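How to Measure Your Room Before You Order a Sofa

Many people choose the sofa first and measure later. At Eltwood Furniture we ask you to do it in the other order. You need a tape measure, a pencil, paper and 15 minutes.

Step 1. Measure the wall. Write down the length of the wall where the sofa will stand. If there is a radiator or a window sill, measure how far it comes out into the room.

Step 2. Mark the sofa on the floor. Use paper tape. The Heiskanen three-seater needs 121 inches with both end tables, so mark the tables also. Leave the tape for one evening and walk past it as you normally do.

Step 3. Check the reclining space. The Heiskanen recliner needs 19 inches of free floor in front when the footrest is open. Behind the back, leave 2 inches – the mechanism moves forward, so more is not necessary.
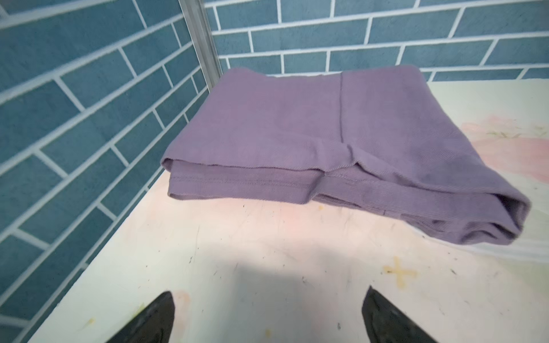
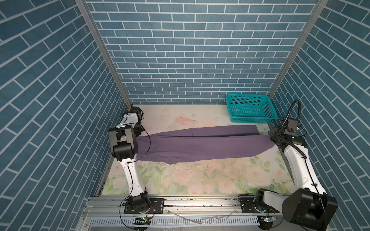
A purple garment, probably trousers, folded in the first picture and laid out lengthwise in the second.

Step 4. Measure the way in. Start from the street door. Write down the width of every door with the door open, then the hallway and the stairs. On a landing, measure from corner to corner, and also up to the ceiling.

Step 5. Compare with the product page. Look for the line "packed size". It is bigger than the sofa itself. If your narrowest door is smaller, choose the Fledus model, where the back comes off with four bolts.

Bring your paper to the store or send us a photo of it with your order.

Page updated 26 January 2021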